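# Stirlow Student Robotics Forum › Manipulation Projects › Backpack packing task: request for comments before the final demonstration

**Posted by p_lazaridis (faculty adviser)**, May 26, 2021
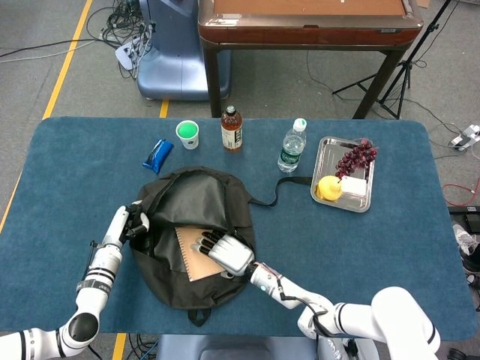

## Current state of the task

The Brasis team has asked that its packing task be reviewed by members of the other project groups before the demonstration rules are fixed. The left hand holds the opening of the backpack while the right hand guides a spiral notebook into it. The remaining objects wait at the back of the table and in the steel tray.

The draft rules are as follows:

- Each team receives 10 minutes and may begin again once.
- The notebook must be fully inside the bag for the attempt to count.
- The bag begins flat on the table and already open.
- No person may touch the table after the start signal.

Comments are welcome until the end of the week. Please keep them to the rules and the method; budget matters belong in the other section.

Polyxeni Lazaridis

---

**venter_lead wrote:**

On behalf of the Venter group, thank you for sharing the draft. We have one objection. Starting with the bag already open removes the most difficult part of the work. Our group spent almost 5 weeks on finding and lifting the edge of a fabric opening, and under these rules that effort would earn no credit.

We propose that teams be permitted to start with the bag closed in exchange for additional points.

---

**brasis_control wrote:**

> We propose that teams be permitted to start with the bag closed in exchange for additional points.

We respectfully disagree. The stated goal for this semester is coordination between two arms. Holding the fabric with one hand while inserting a stiff object with the other is a full test of that goal. If the zipper becomes part of the score, most teams will run out of time before the second arm has done anything useful.

I would also note that the notebook is harder than it looks. It tends to enter at an angle, and the spiral catches on the lining when the hand pushes straight down. We now press on the cover, release, and press again nearer to the spine. The left hand must keep its grip throughout — if it relaxes even slightly, the opening folds over the cover.

---

**lastik_sam wrote:**

Could the rules state which objects are required? I see grapes, a yellow fruit, a snack bar, two bottles, and an uncovered cup of green liquid. Our group would prefer not to find out on the day that the cup goes into the bag.

---

**p_lazaridis (faculty adviser) wrote:**

The question from Lastik is a fair one. The cup stays on the table in all cases. It serves as an obstacle, and a team that tips it over will lose 2 points. The notebook is required. The snack bar and the water bottle are optional and will be scored separately. The grapes belong to the sorting task and will remain in the tray.

---

**venter_lead wrote:**

We accept the point about the time limit. We do not agree that an open bag represents a full test, and we ask that this be recorded. Would the adviser consider a separate closed-bag trial after the scored runs, without points?

---

**brasis_control wrote:**

We would support an unscored trial and would probably enter it ourselves. Our only request is that the same backpack be used. The lining in ours is dark gray, and our edge detection has been adjusted for it.

---

**lastik_sam wrote:**

That last request seems to favor one team. Lastik has practiced with a lighter bag, and we adjusted nothing for the lining. Either every group should receive the demonstration bag in advance, or a new one should be provided for all.

---

**p_lazaridis (faculty adviser) wrote:**

Agreed. The demonstration bag will be available for practice by reservation, with 10 hours set aside for each group. The sign-up sheet will be placed on the laboratory door tomorrow morning. The closed-bag trial is approved as an unscored event, and the objection from Venter has been added to the notes.

The height at which the bottle may be released is still undecided. Brasis, please post your measurements in this thread when they are ready.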